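4. The workshop build

4.1 Site and constraints

The cell was assembled in Cloltetdale, in the back half of a shared workshop used by a furniture restorer, two model makers and a bicycle repair group. Three constraints shaped the work. The bench had to be cleared for other members on short notice, no hole could be drilled in the floor, and everything had to run from the sockets already fitted to the wall. An earlier layout, drawn up by Navickas in July, put the arms at opposite ends of the bench. We gave it up after the first trial because the two work areas met only in a narrow strip, too small for an open box.

In the layout used for all results below, both arms stand along the rear of the bench and reach forwards. This leaves the front edge free for the operator, who can reset the parts without leaning past a moving link. It also shortens the cable runs, although the cables themselves gave us more trouble than any other part of the build (Section 4.4).

4.2 Work surface

The bare tabletop is white and glossy. Under the workshop's strip lights it threw reflections that upset the colour threshold used to find the parts, and clear plastic placed on it was hard to pick out even by eye. We tried grey felt, which snagged on the gripper fingers, and then brown paper, which we kept. The paper is replaced whenever it creases. Bakker marked the resting place of the box on the underside of the first sheet so that each new one could be traced from it, and this has held up better than the printed template we had planned to use.

The table is made in two sections, and the seam between them has to stay level. A step of even a millimetre showed up as a repeated error in grasp height on one side. Van Loon shimmed the lower section with veneer offcuts and we checked it with a straight edge at the start of each day of trials.

4.3 Task and parts

The task is a plain sorting job of the kind a small workshop might want done overnight. Small red parts lie in a transparent storage box, and the arms have to move them to a blue tray beside it. The box may be open or partly covered, and its lid comes in ribbed clear panels which can overlap. We chose clear plastic on purpose. Parts seen through the front wall look nearer than they are, and a panel that is hard to see is easy to hit.

Programs for the two arms are run by Voter, the arbiter written by Yuen for this project. Each arm proposes its next move, and Voter grants the shared space above the box to one of them at a time. An arm that is refused waits with its gripper open and raised. The rule is crude, and it costs time, but in 62 trials we recorded no contact between the arms. Figure 2 shows the cell with a part held over the tray. 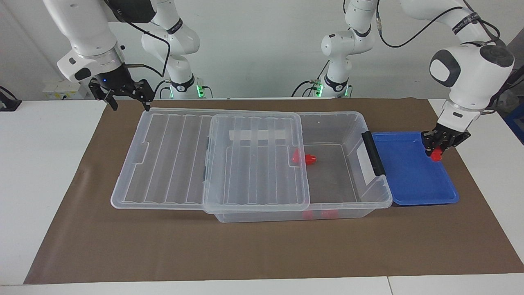 Figure 2. The two-arm cell in use, with a red part held over the blue tray and the storage box partly covered by its clear lid panels.

A trial was counted as complete when every red part had reached the tray and both arms had gone back to their start positions. By this measure 33 of the 62 trials were complete without help. In a further 16 the operator stepped in once, nearly always to free a part which had come to rest against the inner wall of the box. The remainder were stopped. Most of the stopped trials involved a lid panel being pushed out of line, after which the stored outline of the opening no longer matched the real one.

Parts close to the edge of a panel were the hardest. The gripper has to come down almost upright there, and the estimate of where the clear edge lies was often out by more than the finger could allow. A strip of white tape on the smaller panel gave the vision code something to find. We had expected to need tape on both panels, but marking the smaller one was enough, as the larger seldom moved.

4.4 Cables and clamps

Each arm carries its gripper cable along the outside of the links. With the cable tied down tightly, the wrist pulled it taut at the far end of its reach and the controller reported a false load. With too much slack it swung across the box. We settled on a loose loop along the upper links, fixed at the wrist, and limited wrist rotation in software. Jacobs later wrote a short check which turns each joint slowly through its allowed range before a session – a dull few minutes, but it found a badly seated plug on two occasions.

4.5 Cost and time

The arms were on long loan from De Bruijn and are left out of the costs given in Appendix B. The box, tray and paper came from the hardware shop in Brandongate. Building took longer than programming, and levelling the table took longer than any other single job. The layout was frozen on Friday, November 18, 2022, and no part of the cell was moved between then and the last trial. Drawings of the bench and the shim positions are given in Appendix A.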